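# Open house at the Gurkitz handling lab

I went to the Gurkitz open house in February with Teodoro Esteban, who works two desks over from me at Ibarra and wanted to see how their pickup work compares with ours. The lab is on the second floor of the old Jollow building. Park in back. The front lot was full when we got there at 9:30 in the morning.

The first station on the tour was the one they call the tabletop cell. It's a black arm over a gray speckled top with a white ribbed backdrop behind it, and visitors can stand close.

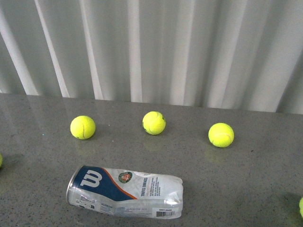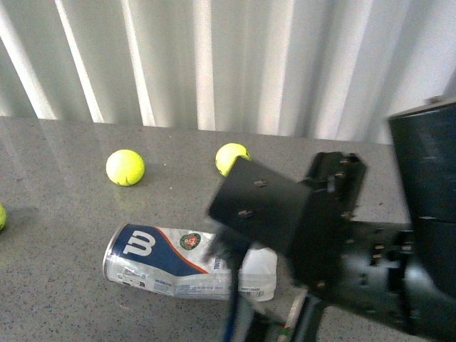 *Tabletop cell, Gurkitz open house: tennis balls and a crushed Wilson can. The gripper is over the can in the second picture.*

Yanling Yuan runs this station and gave the talk. Her group is working on mixed pickup, where the arm gets a few things of different shapes and has to choose its grip for each one. A tennis ball is an easy shape for a camera. It is round from every side and the color stands out. A crushed can is harder. The plastic creases in ways that can't be predicted, it shines where it's bent, and the printed label no longer looks like the label the software may have seen before.

She said they collected 500 pickups on balls before they put a can on the table at all. The can set is at 320 so far, and they want 400 before they change anything in the software. Every can in the set gets crushed by hand, so no two have the same dents. Teodoro asked if they ever use clean, uncrushed ones. They do, but those are kept in a separate set and she didn't have the count with her.

Most of the questions from our group were about the fingers. A finger that closes well on felt can skid on thin plastic, and if you squeeze harder the can changes shape while you're holding it. Yanling said the force limit is the setting they argue over most. We have the same argument at Ibarra with blister packs, so I took more notes here than anywhere else. Their approach is to keep the limit low and let the arm try again from a different angle. Ours is to raise it and accept some damage. I'd like to try theirs on a small batch.

She also talked about the backdrop. An earlier one was flat and the ribbed one gives them more light and shadow to deal with, and she wanted the software to see that early on.

After that we went down the hall to the Fuvuvov line, a small conveyor that sorts returned bottles by neck size. It was running at 200 bottles a run with a person at the end checking the bins. I couldn't hear much of the talk over the belt. The handout covers most of it, and I have a spare copy if anyone wants one.

The last stop was the repair bench, which wasn't on the printed schedule. Teodoro spent a long time there asking about cable routing. They replace cables on a fixed schedule and don't wait for a fault, and the old ones go in a drawer for testing spare connectors.

Coffee was in the break room on the first floor. We left at noon. Yanling gave me her card and said she would send the force settings for the can set once it is complete. I'll put them in the shared folder when they come.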